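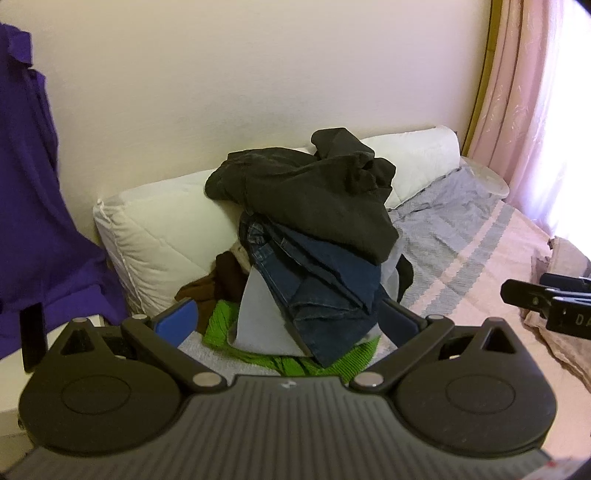
The Gramik folding board from Prindville costs $187 for the set of 2, and I bought it to get through laundry faster. I sort on the bed, usually one mixed heap with jeans, something black on top and a bright green ribbed piece underneath. Shirts fold well on it. Jeans are too thick for the side panels – I do those by hand.

Sizes

The small board suits kids' clothes. The large one takes adult shirts and thin sweaters, but a bath towel hangs over both ends. I had a Sang board before this and the hinges split in June.

Dark fabrics show lint from the felt backing, so I wipe the board down before doing anything black.

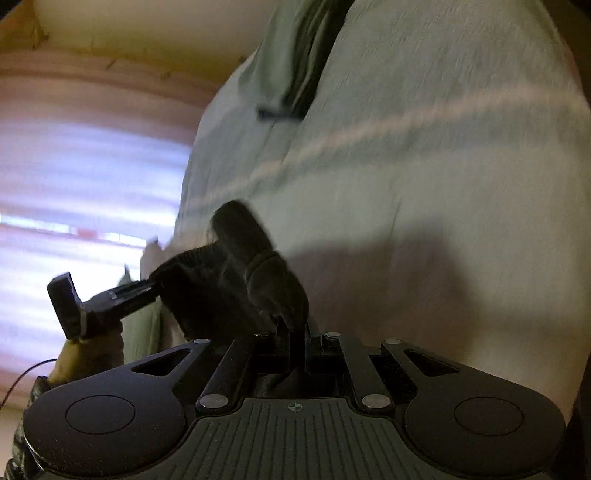

Verdict

Good for shirts, poor for denim. The Atis is cheaper but only comes in one size.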